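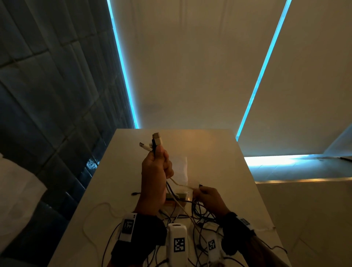 Home Assessment Reading Mathematics Support Order Contact

Stestico Reading Screener, Second Edition

Grades 2 through 6. Individual administration. Published by Kofler.

The Stestico Reading Screener is a short oral test of reading accuracy, rate and literal comprehension. It is meant for fall, winter and spring screening in elementary schools and for follow-up with students who fall below the local cut score. It does not diagnose a reading disability and shouldn't be the only evidence in a referral.

The second edition was released in April 2019. It replaces all five passage sets of the first edition, adds a third parallel form at each grade and moves scoring to a single scale. Scores from the two editions can't be compared directly. A conversion table for schools with earlier records is printed in Appendix C of the technical manual.

Administration

The student reads one passage aloud while the examiner marks errors on the record form. Timing starts at the first word read and stops at the last word of the passage or at three minutes, whichever comes first. Five questions follow. The student may not look back at the passage for the first three.

Substitutions, omissions and words supplied by the examiner after a three-second pause are counted as errors. Self-corrections, repetitions and differences in pronunciation due to dialect or home language are not. Proper names are marked wrong only on their first occurrence. The examiner's guide has marked-up transcripts for each of these cases, including several where trained scorers disagreed and the reasoning behind the final ruling.

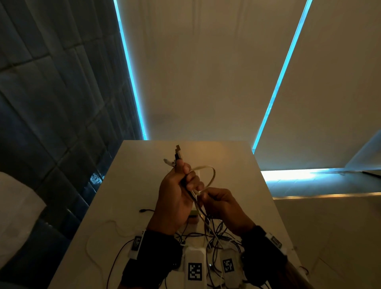 A full session takes six to nine minutes per student, including the questions. Younger students and slow readers tend to need the longer time. Where a student makes ten or more errors in the first 100 words, the examiner stops, records a discontinue code and moves to the passage one grade lower. Only one such step down is allowed in a session.

Any teacher, aide or specialist who has finished the training module can give the test. The module consists of four scoring exercises and a final check. The passing mark is agreement with the key on 90 percent of marked words, and the check may be taken twice.

Scale and norms

Raw scores are converted to a scale that runs from 200 to 800. The scale is continuous across grades, so growth from fall to spring, or from one grade to the next, can be read as a simple difference. Scores above 770 have a large standard error and should be reported as "770+" in letters to parents.

The norms are based on 1,382 students in public schools. Sampling was stratified by grade, school size and share of students eligible for free or reduced-price lunch. Students receiving English learner services were included if they had been in an English-language classroom for at least one full school year. Separate percentile tables by lunch eligibility are not provided. The authors, Erzsébet Oláh and Meinrad Kaufmann, set out their grounds in chapter 4 of the technical manual – briefly, that a separate table lowers the expected score for some students and makes it less likely that they are offered help.
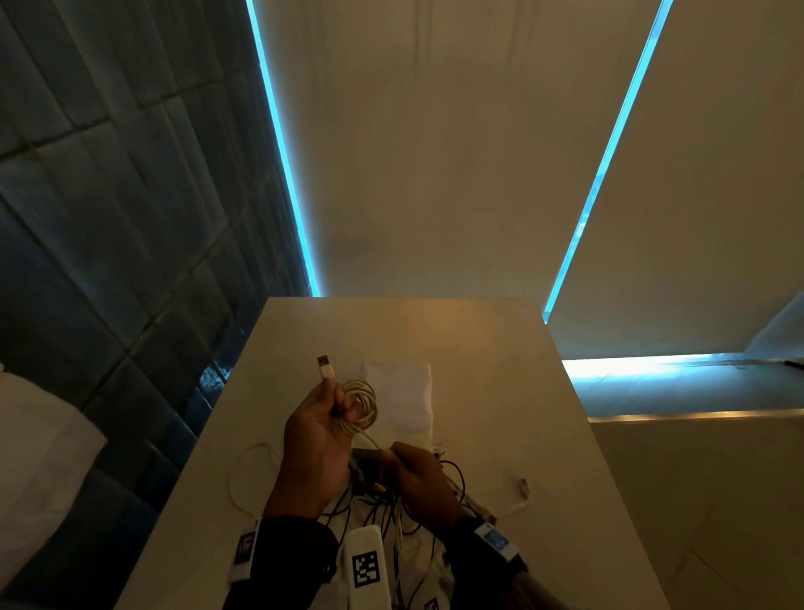 Alternate-form reliability is .91 at grade 2 and between .87 and .90 at the other grades. Reliability for the comprehension questions taken alone is much lower (.62 to .68), and the comprehension score is used only as a flag. It does not enter the scale score.

Cut scores

The manual gives suggested cut scores for each grade and season. Districts can set their own. A worksheet for this is included, and it asks for at least two years of local results. With fewer records the suggested values should be kept.

Contents of the complete set

Examiner's guide, spiral bound
Technical manual with Appendices A to D
Student passage book, Forms A, B and C
Record forms, grades 2 to 6, one pad of 25 per grade
Scoring overlay
Access code for the training module

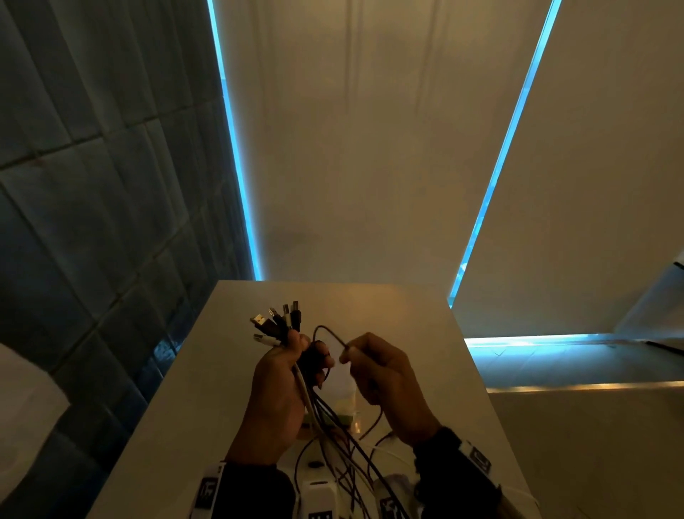

Ordering and compatibility

The complete set and each component can be ordered separately. Record forms from the first edition do not fit the new passages and can't be exchanged. The Prurkau school data package imports scores through the standard results template from version 3 onward. Earlier versions accept manual entry only. Schools using the Solon growth reports should select "Stestico 2" as the source before the first import; results loaded under the old source name are treated as first-edition scores and have to be deleted and loaded again.

Record form pads may be photocopied only where a site license has been purchased. The license covers one building for one school year.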